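Home Winemaking Board > Fruit and Country Wines > Table grape wine, worth the trouble?

crushpad_novice
Hi all! First post after lurking for most of the summer. Gretville Market had red seedless table grapes marked way down again and I have gone a little nuts and bought 60 pounds of them. I know, I know, the sticky at the top says table grapes make thin wine. But I've done two batches of apple and one of plum and I am dying to try something with grapes in it, and wine grapes around here are out of my reach this year.

Plan so far: crush by hand, ferment on the skins for about a week, press, then leave it alone until spring. Any reason not to?

oldcarboy
Welcome! Reason not to: it'll taste like pink water with a headache. Table grapes are bred for crunch and for shipping. Thin skins, big berries, hardly any tannin, acid on the low side, sugar lower than you think. I made it once in a three gallon batch and cooked with it for a year.

If you want grape wine on a budget, buy a bucket of frozen must. Costs more, but you'll drink it.

ferment_fran
Have to disagree with oldcarboy (as usual, hi!). I make a table grape rosé nearly every year and it is one of my favorite things to open in July. The trick is to stop expecting a red. Crush, give it a day on the skins at most, press, and treat it like a white from there on. Cool and slow. It comes out light and strawberry-ish and it goes down very easily on a porch.

What are your numbers? Did you check the sugar?

crushpad_novice
Ooh, rosé, I hadn't even considered it. I squeezed a handful through a strainer and got 1.068 on the hydrometer. Don't have an acid kit yet, one is on the way from Homel.

They aren't very even in color, if that matters for a rosé.
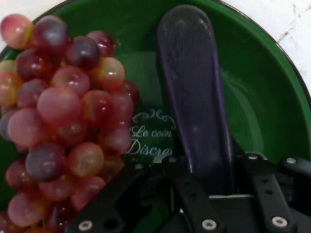
Grapes in the green bowl, pale pink through to burgundy

Some of the ones I tried were super sweet and some were kind of bland. Do I sort them or just throw everything in?

ferment_fran
Pretty! Throw everything in except anything split, moldy or smelling of vinegar. Mixed color is fine for this. The greenish ones usually bring a bit of acid, and you'll want all you can get.

1.068 is low but very workable. I'd bring it up to 1.085 with plain white sugar dissolved in some of the juice. Don't go higher, there isn't enough body in there to carry it.

oldcarboy
And now you're adding sugar, and acid, and tannin, and probably a pound of raisins. At some point you've bought a kit one teaspoon at a time.

ferment_fran
Every country wine on this board has sugar and acid added to it! You make dandelion!!

oldcarboy
Dandelion has character.

mustbucket80
Jumping in because I've got one of these going right now. One thing that hasn't come up is washing. Store grapes have been handled a lot, so rinse them well and pull them off the stems. All of them. It's boring, put a ball game on. I left a good amount of stem in my first try and it had this green bitter thing going on that never aged out.

Also freeze them first if you have the space. Freeze, thaw, and they basically crush themselves, and you get better color out of the skins. My freezer holds one Boddale tub at a time so it took me a while but it was worth it.

crushpad_novice
Freezing is a great idea, I have half a chest freezer free. Do I need Campden tablets if I've frozen them?

mustbucket80
Yes. Freezing knocks things back but it won't kill off wild yeast. One crushed tablet per gallon, stir, cover with a cloth, wait 24 hours, pitch your yeast.

ferment_fran
Seconding that. Add pectic enzyme too, 12 hours after the Campden. Table grapes can throw a stubborn haze and it's much easier to deal with up front.

Yeast: anything that likes it cool and keeps the fruit. I keep mine at 60 degrees in the basement and it takes nearly three weeks. Let it!

dimac_cellar
Chiming in from the Dimaculangan place, we're a tiny backyard vineyard with 128 vines so take this as a slightly biased view. I think both of you are right. As a red, it's hopeless. As a rosé it can be lovely, but it has a short life. Drink it inside a year. We did a blend once with table grapes for bulk and a couple gallons of our own juice for backbone, and that was the best of the lot by a mile. If you know anybody with even one scruffy old Concord on a fence, ask for a bucket.

crushpad_novice
There IS a scruffy vine on the fence two doors down! I'll go knock and offer a bottle in trade.

oldcarboy
OK, a Concord blend I would drink. Go easy on it, one part in five or it takes over the whole glass.

ferment_fran
Mark the calendar, we agree on something.

crushpad_novice
Update: acid kit came and the juice tested at 0.45%. Neighbor said yes to the grapes. First lot is in the freezer.

ferment_fran
Yep, low, as expected. Bring it up to 0.6 or 0.65 with tartaric, a little at a time, and taste as you go. If you only have acid blend that'll do. Test again after you mix in the Concord though, it can be pretty sharp by itself.

mustbucket80
Racked mine last night. Color like watermelon, still cloudy. Smells great. Post yours when it's in glass, I want to compare!

oldcarboy
What did you use for nutrient? Mine stuck at 1.020 that one time and I always blamed the grapes.

mustbucket80
Just the regular yeast nutrient, half at pitch and half a third of the way through. No trouble at all.

oldcarboy
Hm. I didn't use any.

Page 1 of 2 | 383 views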